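Community Help > Robots & Automation > Buying and Renting

Is the Janevski room setup plan worth paying for?

Posted by presville_lou

We run a small training office in Presville and are looking at the Janevski setup plan for a two-handed robot on wheels. The plan is $577 a month with a minimum of 3 months. For that, they map the room, teach one job in it and fix whatever goes wrong over a remote link. Our job would be simple: pick up paper cups and put them in a bin.

The brochure says furniture can stay where it is. Our room has a TV on a rolling stand and a power cord across the floor, and I don't want to move either one every morning. Has anyone used this in a room that wasn't cleared out first? Also, is the swap from gripper to fingered hands worth the extra money?

Diarmuid Hennessy

I had the plan for 7 months in a meeting room. Short version — the teaching part is good and the mapping part is slow.

Mapping took most of a morning. Glossy screens gave us trouble when the ceiling lights reflected in them, so ask for a second mapping visit in writing. Ours was included, but only after I pointed to the line in the contract. Cords on the floor have to be marked as keep-out areas by hand. If you move the stand later, you redraw them yourself in the web page, and that takes a few minutes once you know where the menu is.

For cups I would stay with the gripper. In our trial it managed 81 percent on the first try, and most of the misses were cups standing side by side. The hands did better with lids and small items, but they need more teaching time and you pay for it by the hour.

Views from the room, in hand and gripper versions:
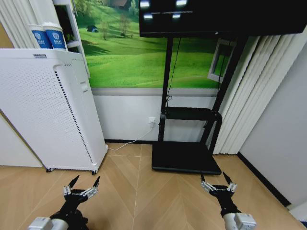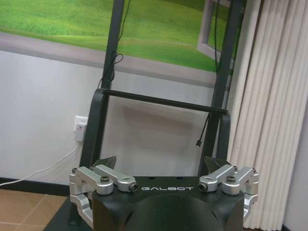
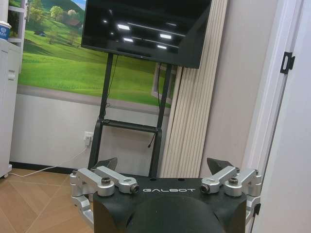

Noltadine

Check the support hours before you sign. Mine ended at 5 p.m. and our cleanup started at 6, so the remote link was no use to us. They offered an evening add-on but I didn't take it.

I can't help on the hands, we only had the gripper.

Jidow

same price here in November. ask if the first month is prorated, mine was but it wasn't on the quote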